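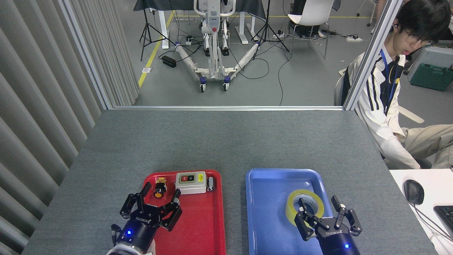

Dropped grips are back on our list at Vuladex, and we'd love your help finding out why! In July one of our two-armed robots let go of a part without any warning, and the fault log showed nothing. We now run sorting sessions with small things on a red and a blue tray — a battery, a switch box, a roll of yellow tape — and need people to watch and note every slip.

Sessions last 60 minutes at our Poraldale lab, in groups of 8. No experience needed. Apply by 20/04/2025.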